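3.2 Sample and procedure

Households were recruited in January from two towns, Stoken and Halvorsen, through a mailing sent with the water bill. Of 300 households that replied, 133 kept the diary for the full 90 days. Members wrote down each small task of storing, sorting or untangling household goods, with a start and end time. The final data set holds 3,705 entries. Cord handling (Figure 2) was coded as its own category.

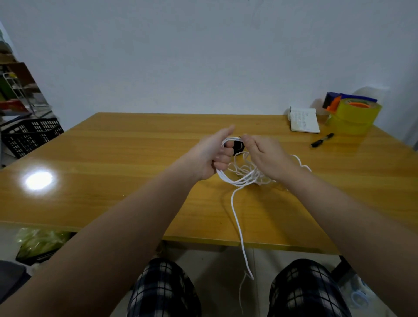

Figure 2. Handling a white cord at a table.

Entries shorter than one minute were kept. Earlier diary work dropped them, but in the Wuvside pilot they made up a large share of evening tasks – mostly putting things back in drawers. Two coders sorted all entries by task and room. Where they disagreed, the entry was discussed and given a single code. Tasks done while watching television were marked as shared time and counted at half their length.

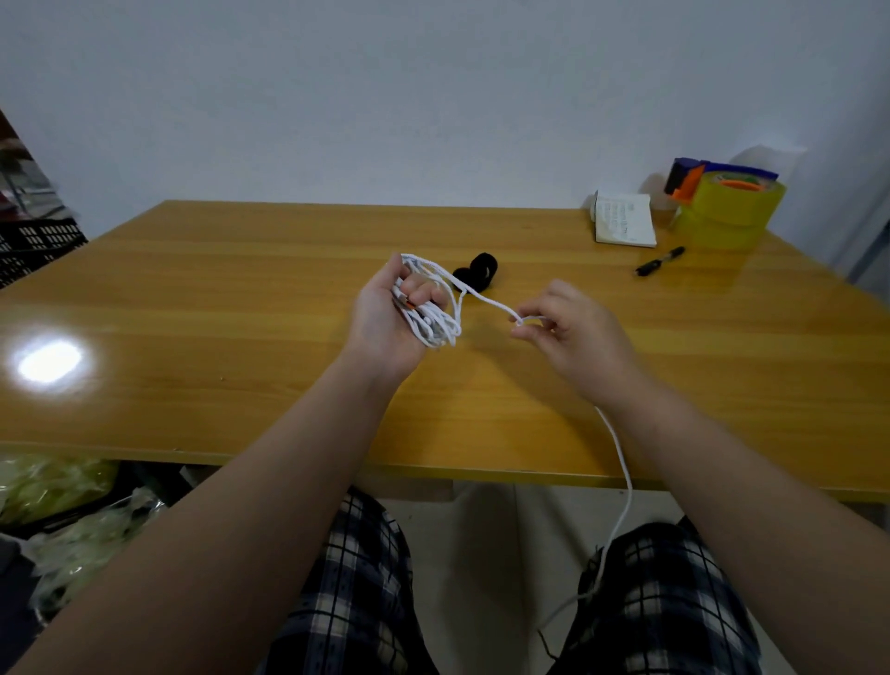 3.3 Measures

Storage space was reported by room, using the Garnov checklist.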